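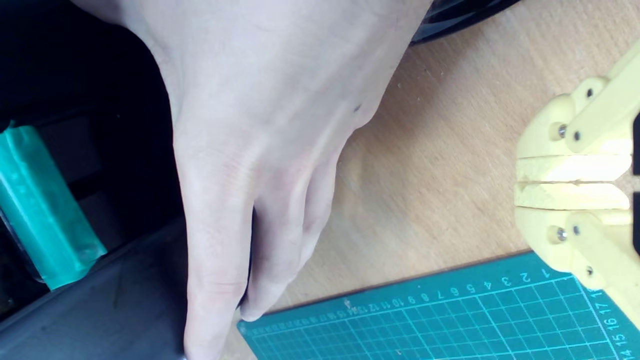
Never put bread in the fridge, it goes stale twice as fast in there, was what I got told over the washing up on Boxing Day. Been keeping mine in the fridge for years. So now I'm confused and would like a straight answer before the next loaf.

Background. We stopped buying sliced in February and get a proper loaf from Dal Bello on the corner, the big round one with the hard crust. Lovely on the day. Next morning still OK. After that it's either a brick or it's gone green, depending where I've put it. There's only two of us and we don't get through it.

Tried so far:
Paper bag it comes in - rock hard by day three
Plastic bag on the worktop - crust goes like leather, then mould
Fridge, in plastic - no mould but dry and crumbly, tastes of nothing
Fanari bread bin (present) - not sure, might be a bit better, might just be me wanting it to be better

Kitchen gets warm, boiler is in the cupboard next to the bread. Don't know if that matters.

Also can you freeze a loaf with a thick crust or does it all fall off? I had one where the whole crust came away in a ring when I defrosted it, put me right off. And do people slice before or after. I've only got the one bread knife and it's not brilliant.
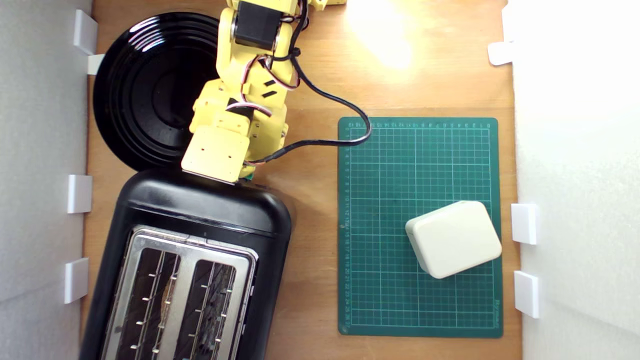

I should say it's not the cost so much, though it isn't a cheap loaf. I just hate binning it. We had ducks for a bit but you're not meant to give them bread now.

Any help welcome, thanks in advance. Please don't say "buy a smaller loaf", they don't do a smaller loaf, I've asked.

2 answers

Answer 1

freeze it. done

Ok slightly longer version. Slice the WHOLE thing the day you buy it, once it's properly cold, bag it, freezer. Take out what you want and toast from frozen. We've done this since the kids were small and I don't think I've thrown a slice away since. Bit longer in the toaster that's all. If yours has a frozen button use it, if it hasn't just turn the dial up a notch.
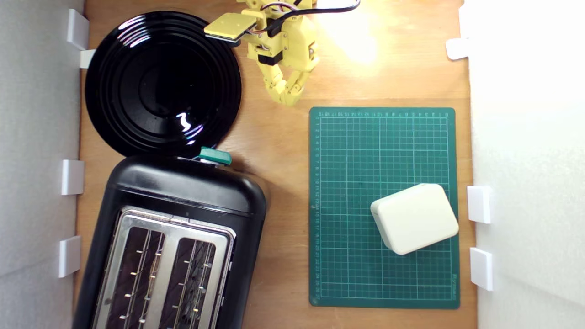 Plate and toaster, from above

Crust falling off is from freezing it whole in my experience. Never had it with slices. Put a bit of greaseproof between them if they stick together, or bang the bag on the worktop, works just as well. Fridge is rubbish for bread, whoever told you that was right. Fanari bin I have no opinion on, they all look the same to me.

Get a better knife though. Sawing at a crusty loaf with a bad one is how I ended up in the walk-in at Durden with my thumb in a tea towel.
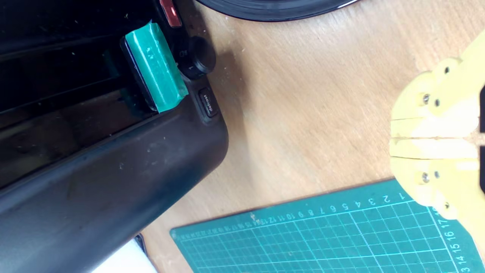 Answer 2
Noemi Rizzi | Pakumel Household Help | 27 Dec 2020

Agree with most of the above but wouldn't freeze all of it. Seems a shame with a good loaf. What I do is half and half.

Day you buy it: leave it out, cut side down on the board, nothing on top. It'll be fine till the next day, the crust protects the rest. Don't wrap it while it's at all warm or you get condensation and that's your mould.

Day after: cut it down the middle. One half sliced and in the freezer, double bagged, squeeze the air out. Other half in a cotton bag or a clean tea towel, then inside the bin. That'll do the two of you another couple of days.

Why the fridge is bad - the starch in bread firms up quicker at fridge temperature, so it goes stale even if it isn't losing any water. Freezing stops that if it's quick enough. It does slow the mould down, so if you only ever eat it toasted and your kitchen is very hot you could argue for it. I wouldn't.

Move the bin away from the boiler cupboard. That does matter. And wipe it out with a bit of vinegar once a week, crumbs in the bottom go mouldy and it spreads to the next loaf. Let it dry with the lid off before you put anything back.

If it's gone hard but not green you can bring it back. Run the crust under the cold tap for a second, literally a second, then oven at 180 for about 10 minutes. Eat it straight away, it wont do it twice. For a half loaf out of the freezer let it thaw in its bag first, then the same but 8 minutes.

Anything past saving, blitz it and freeze the crumbs. Or cube it, oil and salt, 30 minutes in a low oven, keep them in a jar for soup.

If there's mould, bin the lot. Don't cut round it, bread's too soft and it goes further in than you can see.

Comment from the original poster
Thanks both. Bin moved to the other side of the kitchen, will try half and half with the next one. Is a pillowcase alright insted of a cotton bag? Clean obviously

Reply from Noemi Rizzi
Pillowcase is fine. Don't use fabric conditioner on it, you'll taste it.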